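2020-12-04, bench 2, packaging intake

Continued with the narrow cartons from the Saltmont lot. Kiều wants label placement settled before the January order. Spec is 40 mm clear between label and wordmark. Log so far: 27 cartons measured out of 100.
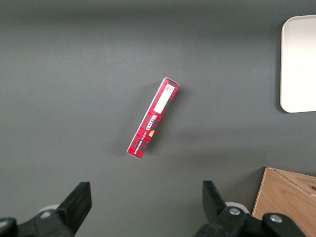

Red carton, label side up, code block toward the top end.

Label runs lengthwise, wordmark sideways below it. Small print along the long edge is too fine to read at this distance; use the loupe. White showing at the long folds, same note as Illia made on the Tinard stock. Compare under the bench lamp.

To do: Đức to pull the die line drawing, rev 547. Calipers go back to Cường.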